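Minja Two-Arm Bagging Demonstration Unit
Privbridge Equipment Division

Product no. 161
Availability: on display at the Doltley site, by booking
Open day: Saturday, doors at 10 a.m.

Overview

The Minja is a two-arm tabletop handling unit intended for training centers, packing lines and research groups. It is supplied with a pair of two-finger grippers, a small camera at the wrist and a control cabinet. The unit is shown in regular operation at our Doltley site, where visitors may watch a full bagging sequence and speak with the technical staff who maintain the equipment.

The open day is free of charge. Places in each session are limited to 44 visitors, and booking is required. Groups from schools and colleges should contact the Doltley front desk before reserving, as a separate entrance is used for parties.

The demonstration

Each session begins with a short safety talk, followed by two bagging tasks. In the first, the unit handles rigid cartons of a single size. In the second, it works with play food and thin plastic carrier bags. The second task is the longer of the two and is the one most visitors ask to see again. Staff will pause the unit between tasks so that the grippers may be viewed at close range from behind the barrier.

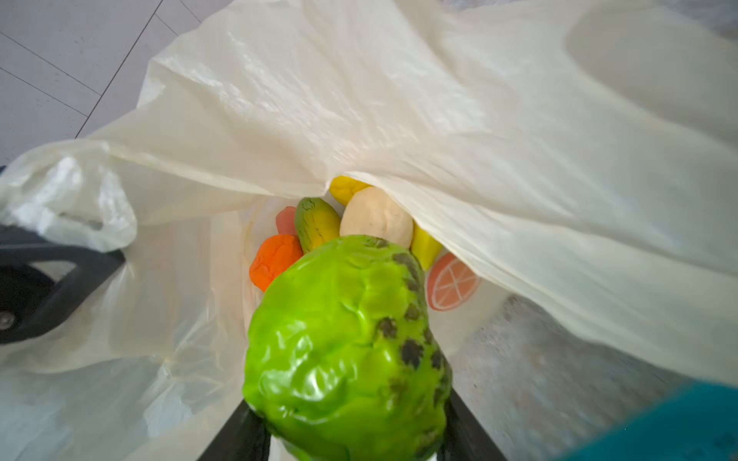
Soft packaging remains one of the harder materials for automated handling. A carrier bag has no fixed shape, its opening moves when touched, and thin plastic can cover part of the contents. The demonstration therefore uses both arms of the Minja together. One gripper is placed at the looped handle of the bag, while the other holds a single item between its fingers at the opening, in this case a large green piece with a wrinkled, glossy skin. The citrus slice and the other pieces in the bag differ in size and outline, and the wrist camera gives the operator a close view of them during the task.

Visitors are welcome to ask for a particular item to be handled. The play-food set held at Doltley contains 114 pieces, and the operator will select from it on request where time allows. Personal belongings cannot be used in the demonstration.

Supplied with the unit

Two arms with mounting plates
Two grippers, two-finger type, black
Wrist camera with cable
Control cabinet and emergency stop
Endness operator software, single-site license
Printed setup guide

Gripper fingers are a wearing part and may be ordered separately. Carrier bags and play food are not included.

Installation

The Minja requires a level, rigid work surface with a minimum depth of 900 mm. A clear area must be kept on all sides of the unit during operation, and the emergency stop must be within reach of the operator at all times. Privbridge installation staff will inspect the proposed location before delivery is confirmed.

Booking and inquiries

Open day places may be reserved through the Doltley front desk by telephone or in person. Private demonstrations are offered on weekday afternoons to organizations considering a purchase. Please state the type of goods to be handled when making the request. Prices are provided by written quotation only.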